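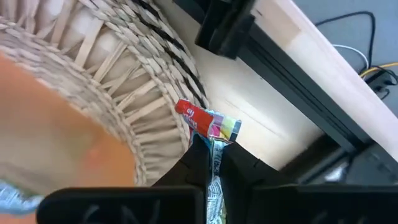 Fig. 1. A crinkly packet with a red end, close to the round weave.

4. Laying out the snack table

Now for the fun part! Your Tolness set is unpacked and the table is clear, so all that's left is to make it look like somewhere people want to stop for a nibble. Allow 14 minutes the first time.

4.1 Mat and bins

1. Wipe the tabletop and let it dry. Check for crumbs under the spot where the mat will go, as they work their way into the weave and are a pain to get out.
2. Lay the round mat towards the right-hand end of the table.
3. Stand the peach-orange bin on the mat. We love how the light comes through it, so try turning it a little before you settle on a position.
4. Put the pink bin at the far left. It takes empty wrappers only.

Note: a bit of mat showing on both sides of the bin looks best, and it gives you something to line up with when you put everything back in the evening. 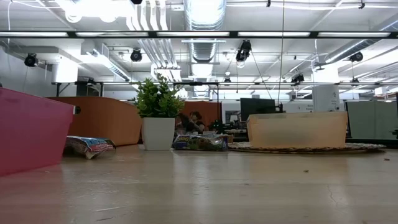

4.2 The plant

5. Set the white pot straight on the table, somewhere between the two bins. It doesn't need a saucer, because the plant is artificial (no watering, hurrah).
6. Fluff the leaves outwards with your fingers, starting at the bottom. Gergely Kerekes, who wrote the first Tolness guide, gave this a whole page, and he was right: a well-fluffed plant makes the table!

Caution: lift the plant by the pot. Pulling on the stems can loosen them.

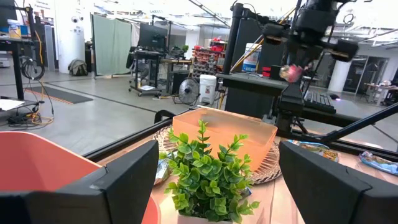
Fig. 2. Leaves fluffed, with the orange bin on its mat behind.

4.3 Snacks and wrappers

7. Lay a few packets flat on the table near the plant. Mix the colours as much as you like. Reds, blues and yellows look wonderful against the green.
8. Put the rest of the snacks in the peach-orange bin.
9. Drop empties into the pink bin as you find them. Give each one a gentle squeeze first, in case there's still something inside.

Caution: never stack packets on the rim of either bin.
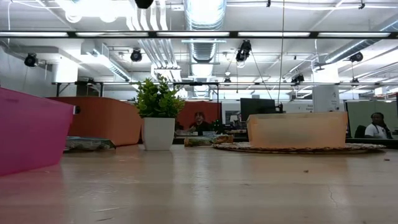 Fig. 3. Pink bin at the left, plant near the centre, peach-orange container on the mat.

Replacement mats are listed under part 2365. For cleaning the bins, go to section 5.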